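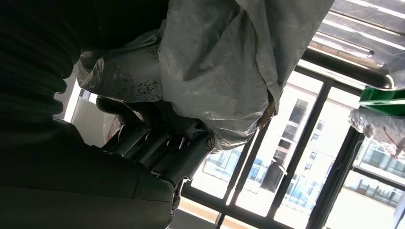
How to bleed a hot water radiator

If a radiator is warm at the bottom and cool along the top, there is air trapped in it. Letting the air out takes a few minutes per radiator and costs nothing beyond the price of a key. These steps are for closed hot water systems with a boiler and a pressure gauge. They do not apply to steam radiators, which have a different kind of vent and should not be opened this way.

Last updated 17/10/2022

What you need

A radiator key that fits your bleed valves. Older valves have a square peg and take a standard key. Many newer ones have a slot and can be opened with a flat screwdriver.
An old towel and a few rags.
A small cup or jar.
The manual for your boiler, for the pressure section near the end.

Before you start

Run the heat for half an hour and go from room to room feeling the radiators. Be careful, as they may be hot enough to hurt. Write down which ones are cool at the top. If a radiator is cold all over, check that its valve is open before you blame air.

Now turn the system off at the thermostat and at the boiler switch. Wait until the radiators are cool to the touch. In our building on Longo Street that takes more than 200 minutes for the big cast iron ones in the front rooms, so I turn the heat off after breakfast and do the job in the afternoon. Bleeding with the pump running can pull more air into the system, and the water that comes out will be hot.

Look at the pressure gauge on the boiler and write down what it reads.

Bleeding the radiator

1. Start on the lowest floor, with the radiator closest to the boiler. Do the others on that floor, then move up.

2. Find the bleed valve. It is at the top of one end, usually the end away from the supply pipe. It may be painted over. If so, score the paint around it with a utility knife before you try to turn it.

3. Lay the towel on the floor and tuck a rag behind the valve. The water in an old system is black and will stain wallpaper and carpet.

4. Hold the cup under the outlet and turn the key counterclockwise, a quarter turn to begin with. You should hear a hiss. Do not take the screw all the way out. It is hard to get back in against the water, and it is small enough to lose behind a baseboard.

5. Keep the key on the valve while the air escapes. The hiss will turn to spitting and then to a steady trickle.

6. When the trickle has no bubbles in it, close the valve. Snug is enough. The valves are brass and the threads strip easily.

7. Wipe the valve dry, wait a minute, and touch it with a clean piece of paper towel to check for a drip.

If nothing comes out

Either the valve is clogged with paint or sediment, or the pressure is too low to push anything out. Check the gauge first. If the pressure is fine, close the valve and leave it for a plumber, or drain that radiator and replace the valve. Poking a wire into an open valve on a full system is a good way to get wet.

If the screw will not turn, put a drop of penetrating oil on it and come back the next day.

Topping up the pressure

Bleeding lowers the pressure. Many home systems run between 1 and 2 bar when cold, or 12 to 25 psi, but go by your manual. If yours fills by hand, open the fill valve slowly, watch the gauge, and close it when you reach the figure you want. If it has an automatic fill valve, check that the gauge has come back to where it was.

Turn the boiler on again and let everything heat up. Check each radiator you bled. One that is still cool at the top may need a second round once the system has cooled.

How often

Once a year, in September, before the heat goes on. If you have to do it every few weeks, air is getting in somewhere or there is a leak, and the system needs to be looked at.

Thanks to Tiziana Villa for the correction about automatic fill valves.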